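Informe de avance a la dirección de Ferach
Proyecto: revisión de los manuales de uso de los hornos Trokis
21/10/2020

Estado general

La segunda fase sigue abierta. En mayo recibimos de fábrica los textos de la serie empotrable y desde entonces se han revisado 138 páginas. Quedan pendientes el capítulo de limpieza pirolítica y la tabla de códigos de error, que Beneš ha prometido enviar corregida.

Trabajo realizado

Se ha reescrito el apartado de puesta en hora. En la versión anterior se pedía pulsar la tecla del reloj antes de girar el mando, y con el mando en cero la tecla no responde. El orden correcto ya figura en los 11 idiomas.

El bloqueo para niños tiene ahora página propia. Antes estaba dentro de "Otras funciones", y el servicio técnico recibía muchas llamadas de usuarios que creían tener el horno averiado. El texto de la pantalla se cita igual que aparece en el aparato, con mayúsculas y guiones.

También se ha unificado el vocabulario: "mando" para lo que gira, "tecla" para lo que se pulsa. Quedan dos esquemas con la nomenclatura vieja -- los del panel frontal -- que se cambiarán en la próxima entrega.
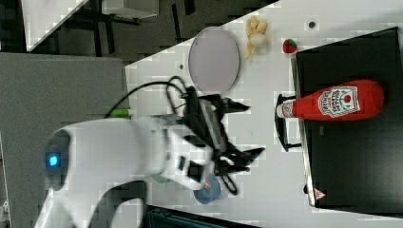
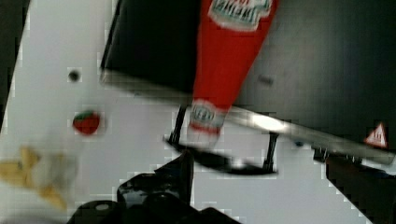 Wolfram Hollmann pide que la tabla de códigos de error no se deje para el final. Según él, es la parte que más se consulta, y la versión en PDF debería llevarla en la primera página, delante incluso de las advertencias de instalación. Añade que "un código sin explicación acaba siempre en una visita a domicilio".

La propuesta nos parece viable para el PDF. En el manual impreso las advertencias deben seguir yendo primero.

Descargas

Desde la publicación de la primera fase, el manual en español se ha descargado 1751 veces. No tenemos todavía los datos de los demás idiomas; Vondow, que aloja los archivos, los entregará con el próximo extracto.

Pendiente

Tabla de códigos de error (a la espera de Beneš).
Capítulo de limpieza pirolítica.
Esquemas del panel frontal.
Decisión de Ferach sobre el orden del PDF. La necesitamos antes de maquetar.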